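Sulemana water still off on east side

Crews from Pronetti were back on Trorkevov Road by 4 p.m. Thursday, second break on the same main this week. 302 homes without water at the peak, 97 still dry at press time. Boil notice stays in place for everyone east of the tracks - that includes the school.
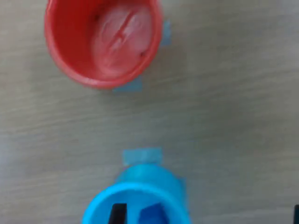 Nii Issahaku said the pressure had been low on his street since August and two calls to the city got him nowhere. He wants the bill credited.

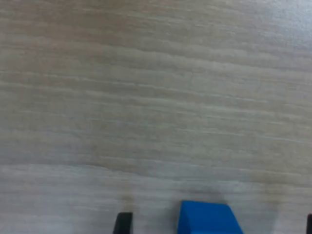

City says no decison yet on credits. The pipe is 52 years old and replacment was pushed to next year's budget. Free jugs at the Nuvell lot til 9 tonight, bring ID. Road closed both ways, use the bypass.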